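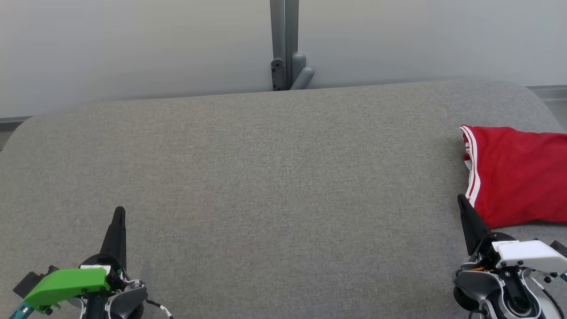

1/ Bon. Lotell, le service de pliage à deux bras que Nediver propose en location : 752 euros par mois, engagement jusqu'en mai. J'ai lu toute la brochure et j'ai des questions.

2/ « S'adapte à tous les textiles du foyer. » Tous ? La liste en annexe compte 9 catégories. Les draps-housses n'y sont pas. Les chaussettes non plus. Chez moi ça fait déjà la moitié du panier.

3/ Un vêtement rouge à bandes blanches sur un grand plan gris bien rembourré, je veux bien. Ça se repère de loin. Montrez-moi un tee-shirt gris sur le même gris et on en reparle.

4/ Le tissu brillant par contre, c'est un choix courageux - ça glisse, ça se remet en boule dès qu'on le lâche. Deux doigts noirs en pointe pour attraper ça, je demande à voir le taux de reprise. Il n'est nulle part dans la doc.

5/ Ils annoncent 200 pièces « traitées » par jour. Traitées, ça veut dire pliées ? Déplacées ? J'ai posé la question au support, on m'a renvoyé la brochure.

6/ L'option Um (le tri par couleur) est facturée à part. Évidemment.

7/ Mullham, le concurrent, est plus lent sur le papier mais publie ses échecs, pièce par pièce. 1938 essais, tableau téléchargeable, avec les ratés dedans. Je préfère ça à une vidéo accélérée.

8/ Je ne dis pas que Lotell ne marche pas. Je dis qu'à ce prix-là je veux un mois d'essai avec mon linge à moi, sorti du sèche-linge en vrac. Demande envoyée ce matin, je mettrai la réponse à la suite du fil.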